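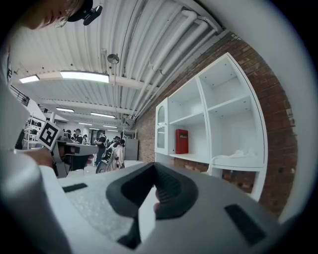
Hand-held grippers can produce training data for two-armed manipulation without a robot being present, but only if the position of each gripper is known at every moment. A method released by the Climwood group recovers that position from two kinds of camera at once, one on each gripper and one worn on the operator's head, and reports fewer discarded recordings than tracking from the gripper cameras alone.

The method, named Atinga, uses the printed square markers fixed to the top of each gripper. When one gripper passes through the view of the other, its marker gives a direct measurement of the distance and angle between the two hands. The head camera supplies a second measurement from above. Between sightings, each gripper is tracked by fixed features of the room, such as brickwork, shelving and ceiling pipes, and the estimates are merged after recording.

Two-handed tasks have been a weak point for this style of data collection. Small errors in each gripper's path add up when the hands are meant to meet, and a policy trained on the result may close a finger beside an object instead of on it. Earlier practice was to map the room beforehand and throw out any recording in which tracking was lost for more than a moment. That works in a small test area. It works less well in a furnished room, where the operator turns, bends and walks between surfaces.

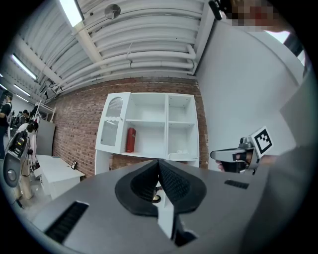

CIVETTI WORKS, March. The trial set consisted of 1069 recordings made by operators working in an ordinary furnished room. With gripper cameras alone, 674 of the recordings passed the group's quality check. The check rejects any recording in which the estimated path jumps between consecutive images or in which the two grippers appear to occupy the same space. With marker sightings and the head camera added, a further 600 candidate segments were examined from the rejected material, and most could be returned to the training set after trimming at either end.

The wide-angle lenses were the main source of difficulty. Straight lines curve strongly toward the edges of the image, and a marker seen there appears stretched. The group's first version assumed a single calibration for all lenses of the same model, and produced steady offsets between left and right hands. The current version calibrates each lens separately and gives less weight to markers near the edge. Calibration takes 5 minutes per gripper and has to be repeated if the lens is removed or knocked.

Timing was the second problem. The cameras run on separate clocks, which drift apart over a long session. Atinga aligns them by comparing motion: a quick turn of the wrist shows up in the gripper camera as a shift of the whole room and in the head camera as a rotation of the marker. The operator makes a short turn with each hand at the start and end of a session, and the software fits a correction between the two.

The release does not include results on a physical robot. The authors state that the trained policies are being evaluated on a two-armed system and that the figures given so far describe the quality of the recordings only. Sessions in which both markers were hidden for long periods, for instance while reaching into a deep cupboard, remain unusable under the method.

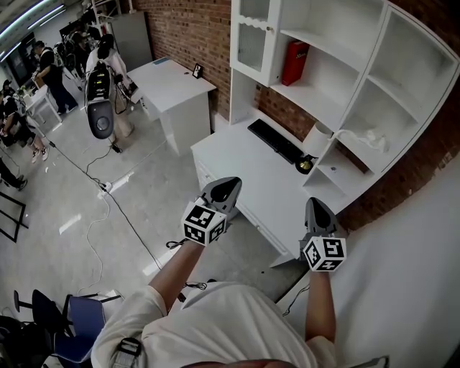
Brasum, which has been testing an early copy of the software, said the head camera was worth the added weight for two-handed work but less clearly so for tasks done with one hand. It added that the separate calibration step would need to be shorter before operators could be expected to repeat it at every shift change, and asked that the thresholds used in the quality check be published along with the code.

Climwood said the thresholds would be included in the next release. The calibration routine is unchanged for now.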